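Zu Besuch in der Wäscherei Mägi, Tag der offenen Tür im April

Am Montag hatten wir uns gleich nach dem Frühstück auf den Weg gemacht, mit dem Bus

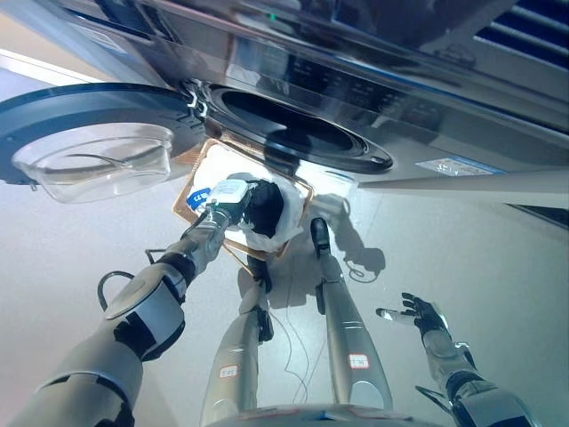

von Clurkthorpe hinaus, 21 Haltestellen, und am Tor gab es erst einmal Kaffee (sehr guten!). Bei Mägi waschen sie für Pensionen und Gasthäuser, etwa 600 Kilo am Tag, und trotzdem kommt manches Stück noch von Hand aus dem Korb. Mir hat der blanke Edelstahl gefallen, so eine Maschine hätte ich gern daheim, nur passt sie wohl kaum durch unsere Kellertür.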